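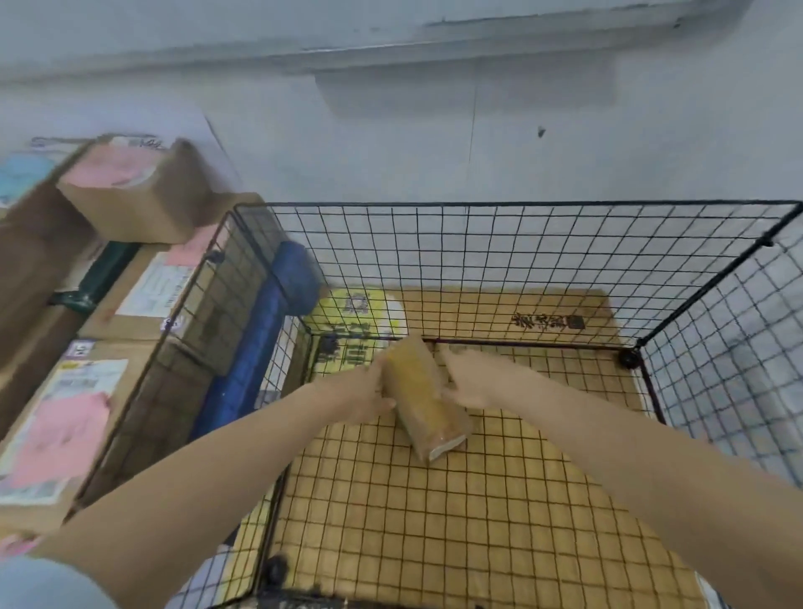

双手扶持棕色小纸箱，置于黑色金属网格围栏内。

Homanum 家庭公寓套房
Domthorpe 度假村 · Magalhães 楼
产品编号：HM-692
运营单位：Fimine 度假住宿管理公司
最多入住：5 人
起价：每套每晚 319 欧元，含税，不含清洁费

产品概述

Homanum 家庭公寓套房是 Fimine 度假住宿管理公司在 Domthorpe 度假村推出的自理式住宿产品，适合携带子女出行的家庭、同行的两代亲属以及计划停留一周以上的宾客。套房全部位于 Magalhães 楼，该楼共有 128 套客房，分为单间公寓、一居室公寓和家庭公寓三种类型。Homanum 为其中面积最大的一类，设有两间独立卧室、一间起居室、一间完整厨房和两间浴室。

Magalhães 楼地处度假村西侧，与主楼之间以带顶棚的步行通道相连。楼前为草坪和儿童活动区，楼后为地面停车场。室内泳池、健身房及早餐餐厅均设在主楼，宾客凭房卡进出。

套房配置

主卧室配备一张双人大床、步入式衣柜、书写台及独立浴室。浴室内设淋浴间和浴缸，备有吹风机、浴袍及加热毛巾架。
次卧室配备两张单人床，可应宾客要求拼合为一张大床。拼床申请须在抵达前提交，前台不保证当日受理。
起居室配备可展开式沙发床一张，供第五位宾客使用。沙发床的床品统一存放于玄关柜上层，客房部不另行铺设，如需协助可拨打客房服务分机。
公共浴室位于走廊一侧，设淋浴间，地面无高差。
阳台设有户外餐桌及座椅。位于一层的套房以露台替代阳台，露台与草坪之间有矮篱分隔。

厨房设施

厨房配备四眼电磁灶、嵌入式烤箱、微波炉、洗碗机、冰箱及冷冻柜、电热水壶、滴滤式咖啡机和烤面包机。餐具、锅具、刀具及砧板按最多入住人数配置。每次入住提供洗碗机用清洁片、洗碗海绵和垃圾袋各一份，用完后可在 Magalhães 楼底层便利店购买。
调味品、食用油及咖啡粉不在供应范围内。如有婴幼儿同行，可向前台借用儿童餐椅和奶瓶消毒器，数量有限，先到先得。

洗衣与清洁

套房走廊储物间内设有洗衣烘干一体机、晾衣架、熨斗和熨衣板。入住七晚以上者，客房部于中段提供一次整理服务，内容包括更换床单和毛巾、清空垃圾以及清洁浴室。入住不足七晚者不含中段整理，可付费加订。
毛巾可随时在主楼前台更换，无需预约。泳池用毛巾由泳池服务台单独发放，请勿将客房毛巾带至泳池区。

网络与影音

套房内提供无线网络，不限接入设备数量。起居室及主卧室各有一台电视，支持宾客登录本人的流媒体账户。退房后系统会清除登录信息，但本公司仍建议宾客在离店前自行退出。
书写台旁设有网线接口，网线可向前台借用。

套餐内容

房费包含以下项目：
室内泳池、桑拿房及健身房使用权；
Magalhães 楼后方停车位一个；
抵达时的床品和毛巾；
水、电及暖气费用；
儿童活动区及游戏室使用权。

下列项目另行收费：
早餐，可按日或按整个入住期间预订；
退房清洁费，每次入住收取一次；
第二个停车位，视余位情况提供；
宠物入住费，仅限指定套房；
水疗及理疗项目；
网球场夜间照明。

价格与季节

起价适用于淡季连续入住三晚及以上的预订。旺季自 June 起执行旺季价格表，至学校暑假结束为止，期间最短入住为七晚。圣诞节及新年期间的价格单独公布，不适用任何折扣。
提前预订优惠、长住优惠与会员优惠不可叠加使用，系统将自动适用其中金额最高的一项。旅行社及企业客户请使用合同价格，合同价格不在本页显示。
婴儿使用婴儿床不计入住人数，亦不收取费用。两岁及以上儿童按正式入住人员登记。

预订与付款

预订可通过 Domthorpe 度假村网站、电话或合作旅行社办理。确认预订时收取总额的三成作为定金，余款应于抵达前付清。旺季预订的余款期限以确认函所载日期为准。
接受银行转账及主要信用卡。办理入住时须出示付款所用信用卡或等额授权，作为杂费及可能发生的损坏赔偿的担保。该授权在房间检查完毕后解除，具体到账时间由发卡银行决定。
确认函以电子邮件发送，请核对入住人姓名、日期、套房类型和附加项目。如有出入，请及时与预订部联系，并引用产品编号 HM-692 及预订号。

变更与取消

变更日期视余房情况办理。首次变更免收手续费，新日期的价格高于原价格时，应补足差额；低于原价格时，差额以度假村消费额度形式返还，有效期以额度凭证为准。
取消预订的退款比例依通知时间确定，详见《住宿条款》相关章节。未通知而未到店者，定金及已付余款均不予退还。本公司建议宾客自行购买旅行取消保险。
因极端天气、公共机构命令或其他不可抗力导致度假村关闭的，宾客可选择改期或全额退款。

入住与退房

入住时间为下午四时起，退房时间为上午十时前。提前抵达的宾客可将行李寄存于主楼，并先行使用泳池和餐厅。延迟退房须在前一日下午六时前向前台申请，获准后按小时计费。
前台夜间有人值守。预计在夜间十一时以后抵达的宾客，请提前致电告知，以便准备房卡及停车指引。
办理入住时，全体成年宾客须出示有效身份证件。未成年人须由成年家属或经书面授权的成年人陪同。

邮件与代收服务

入住期间，宾客可委托前台代收信件和小件物品，收件地址应注明入住人姓名、预订号及 Magalhães 楼。前台不代收生鲜食品、贵重物品及需付款签收的物件。宾客离店后仍未领取的物件，前台将依登记的联系方式通知，逾期按退件处理，由此产生的费用由收件人承担。

无障碍安排

Magalhães 楼设有电梯，通道和电梯门均可供轮椅通过。楼内有若干 Homanum 套房按无障碍标准布置，公共浴室加装扶手、折叠淋浴座椅及紧急拉绳，厨房部分台面高度有所降低。此类套房不在网站上开放预订，请直接联系预订部，并说明所需设备。
泳池设有移动式入水升降椅，使用前请与救生人员联系。主楼与 Magalhães 楼之间的步行通道为缓坡，冬季定时除冰。
导盲犬及其他服务犬可进入所有套房和公共区域，不收取宠物入住费。

住宿守则

夜间十时至次日早晨八时为安静时段。室内全面禁烟，阳台同样适用。违反禁烟规定者，将收取深度清洁费。
户外烧烤仅限草坪南端的指定烧烤区，炭火不得带入阳台或露台。自行车、滑雪板等器材应存放于底层器材室，房卡可开启该室。
访客须在前台登记，并于夜间十时前离开。访客不享有泳池和健身房使用权，可在前台购买日票。
套房内如有设备故障，请于发现后及时报修。宾客造成的损坏按照重置价格或修理费用结算。

可选附加服务

抵达前采购：宾客可从网站清单中选购早餐食品、饮用水、牛奶及婴儿用品，由度假村员工于入住前放入厨房。订单应提前两日提交，按收据金额结算并加收服务费。
机场接送：由合作车队承运，车辆可配备儿童安全座椅，预订时须注明儿童年龄和身高。
儿童看护：由度假村登记的看护人员在套房内提供，按小时计费，最短三小时。
庆祝布置：可为生日或结婚纪念日安排鲜花和蛋糕，食物过敏情况请在申请中写明。

团体预订

同时预订五套以上的客户适用团体条款，可申请相邻或同层套房，并可使用主楼会议厅举办聚会。团体分房名单应在抵达前提交，之后的调整由前台视实际情况处理。家庭聚会、体育队集训及企业度假活动的方案，由住宿产品部单独报价。

联系方式

散客预订：Domthorpe 度假村预订部，每日上午八时至晚间八时
团体及企业客户：Fimine 度假住宿管理公司住宿产品部，联系人 Josué Damasceno
来函请注明产品编号 HM-692、拟入住日期、成人及儿童人数。

相关产品

Magalhães 楼单间公寓
Magalhães 楼一居室公寓
Domthorpe 主楼标准双人房

本页所载价格及配置以预订确认函为准。家具款式与房间朝向因套房位置而异。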